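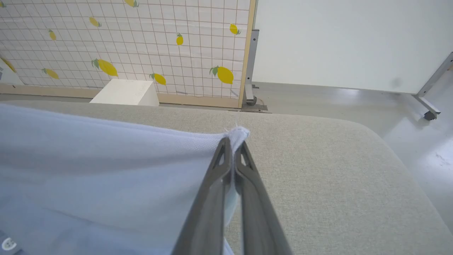 Westerberg Council – Housing and Neighbourhoods Team

Laundry room at Wuruvley Court to reopen after repairs

24 September 2022

The shared laundry room at Wuruvley Court will reopen to tenants next week, following repairs to the drains and a full rewiring of the ground floor.

The room closed in the spring when waste water began backing up through the floor gully. A survey found that a length of the original clay pipe had collapsed under the bin store, and the work took longer than planned once the path outside had to be dug up as well.

Six washing machines and four tumble dryers have been fitted. Two of the washers take larger loads and are meant for duvets, blankets and curtains. The old coin boxes have gone and tenants will pay with a card, which can be topped up at the estate office or at the machine by the door. A standard wash costs the same as before. Drying is now charged in blocks of ten minutes.

Rekha Nigam, neighbourhood manager for the Wuruvley estate, said the closure had been hard on households without room for a machine of their own.

"Some people have been carrying bags on the bus to the launderette in town, and that adds up over a summer," she said. "We should have had the pipe looked at sooner and we have told the tenants' group that."

Tenants who paid for washing elsewhere during the closure can claim up to £300 per household. The council has received 567 claims so far from the three blocks that use the room, many of them from households sending in receipts month by month. Forms are at the estate office. Receipts are helpful but a signed statement will be accepted for smaller amounts.

The repairs were carried out by Triltatero, which also holds the contract for the lifts. The same firm will inspect the drains at the two neighbouring blocks before the end of the year.

Opening hours will be 7am to 9pm, an hour later in the evening than before. The change was asked for by tenants who work shifts. Orsolya Vida, who chairs the tenants' group, said members had also wanted a booking sheet for the large machines.

"It used to be first come, first served, and you could wait half a morning for one," she said. "We'll try the sheet until Christmas and see how people get on with it."

Existing laundry cards from other council sites will not work at Wuruvley Court. New cards are free for each household – replacements cost £3. Old tokens can be handed in at the estate office for a refund.

The drying lines behind the block are still fenced off while the ground settles.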